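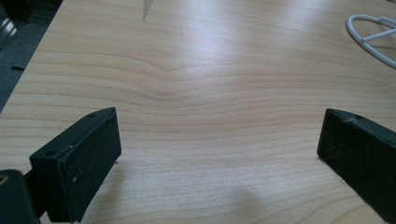 # Ticket: start-of-session checks failing on the Hullon bench

**Opened:** Tuesday, February 15, 2022
**Component:** handheld gripper, Hullon bench
**Severity:** medium
**Assigned:** Remedios Zabala
**Status:** closed, with one follow-up

## Summary

Sessions recorded with the handheld gripper on the Hullon bench are being rejected by the Jima checker at a higher rate than sessions from the Ibarra bench. Same operators, same checklist, same firmware. The checker reports `OPEN_WIDTH_MISMATCH` on the first clip of a session and then holds everything recorded after it.

Of the last 40 sessions from Hullon, 11 were held. Ibarra had 2 held in the same period, both for an unrelated clock fault.

## Expected behavior

Per section 5 of the bench rules, a session opens with:

1. Jaws fully open, nothing between them.
2. Fingers brought down close to the tabletop, both in view.
3. Hold still until the tone.
4. Close fully, hold, open fully, hold.
5. Lift and begin the first task.

Jima takes the open width from step 3 and the closed width from step 4. If the two open readings differ by more than the tolerance in the config file, the session is held for review.

## Observed behavior

The first open reading is narrower than the second. The closed reading is normal. The tolerance is exceeded by a small margin in most of the held sessions and by a large margin in a few.

## Log

**Entry 1 — R. Zabala**

Pulled the held sessions and read the width traces. The fault is always in the first open reading. Once the jaws have been closed and opened once, the value is stable for the rest of the session. This argues against a drifting sensor.

Did not change any tolerance. Please do not change it locally either. Two of the held sessions had already been released by someone who widened the limit in a copy of the config. Those have been put back on hold.

**Entry 2 — R. Zabala**

Swapped the Hullon and Ibarra grippers. If the fault is in the hardware it should move with the gripper.

It stayed at Hullon. The Hullon unit passed every check at Ibarra. The Ibarra unit threw the same error on its second session at Hullon.

Hardware ruled out for now. Swapped back.

**Entry 3 — R. Zabala**

Looked at lighting next. The Hullon tabletop is pale wood with a smooth, slightly glossy finish, and the overhead light leaves a washed-out patch on it. The gripper also throws a soft shadow between the fingers when it is held low. Jima finds the finger edges in the picture and compares them with the encoder, so glare was a fair suspect.

Ran the opening sequence with the overhead light on, then with it off and the side lamp on. No difference in the error. Edge detection was good in both. The fingers are black and the table is light, and the contrast is more than the checker needs. The wave in the wood grain did not produce false edges in any test.

Lighting ruled out.

**Entry 4 — R. Zabala**

Checked the encoder against the picture for the held sessions. They agree. The jaws were in fact narrower at the first hold than at the second. The checker is reporting correctly and the problem is upstream of it.

Retitled the ticket. It was "Jima rejects good sessions" and that is not accurate.

**Entry 5 — R. Zabala**

Watched operators do the opening sequence at both benches.

At Ibarra the gripper is stored in a stand with the trigger free. At Hullon it is stored on a hook, and the hook bears on the trigger. When the gripper comes off the hook, the jaws start partly closed and travel open as the operator brings it down. If the operator is quick, the hold in step 3 begins before the jaws reach the stop.

Slow operators never see the error. This explains why it looked random.

**Entry 6 — R. Zabala**

Reproduced on purpose. Took the gripper off the hook and started the hold at once: error. Took it off the hook, waited, then started the hold: no error. Repeated both with the second gripper and got the same result.

There is also some friction near the end of travel on the Hullon unit. It adds to the delay but does not cause the fault alone. The slide was cleaned according to the Pudow service sheet and the travel is now smoother.

## Cause

Storage on a hook that loads the trigger, together with a rule that does not tell the operator to confirm full opening before the hold. The rule says "jaws fully open" as a starting condition and gives no way to check it.

## Fix

- Hook removed from the Hullon bench. A stand of the Ibarra pattern is fitted in its place.
- Step 1 of section 5 now reads: "Release the trigger. Wait until both fingers have stopped moving. Confirm nothing is between them."
- Step 3 now reads: "Hold still until the tone. If either finger moves during the hold, stop and restart the session."
- Tolerance in Jima unchanged.
- The config file is now read-only on the bench machines. Changes go through a ticket.

## Held sessions

The second open reading is valid in all of them. The rules allow a session to be released on the second reading if a reviewer signs for it and the reason is written in the session notes. I have done this for the sessions with a small margin. The ones with a large margin stay on hold, as the first task may have been started from a bad zero and I can't show otherwise from the traces.

Do not delete the held sessions. Section 5 covers what may be recorded as good — it does not cover disposal.

## Related points from the bench review

Not part of the fault. Logged so they can be picked up with the next rules update.

**Loose items.** The rules ask for the tabletop to be clear of anything not used in the task before the opening sequence. At present a white cable is lying in a loop at the right of the table. It is well away from the jaws and had no effect on the width readings, but the rule makes no exception for distance. Clear it or list it in the session notes as part of the setup.

**Finger pads.** Light dust and small white flecks on the left finger's dark pad, and pale scuffs on the top of the right finger. The scuffs are cosmetic. Pads are to be wiped before the first session of the day and after any task with paper or fabric. The cleaning line is in the checklist but has no box beside it, and it gets skipped. Box added.

**Contact with the table.** "Close to the tabletop" is read differently by different people. Some operators rest the fingers on the wood and some hover. Either gives a good width reading. Pressing down does not, as the fingers can spread under load. Proposed wording: "Light contact is allowed. Do not press."

## Follow-up

The other stored grippers have not been checked for trigger load. Anyone keeping one on a hook should move it to a stand or lay it on its side with the trigger free, and add a note here with the bench name.

**Entry 7 — R. Zabala**

Full set of sessions run at Hullon with the new stand and the new wording. No width errors. Closing the fault. The follow-up stays open under the October rules update and is assigned to me.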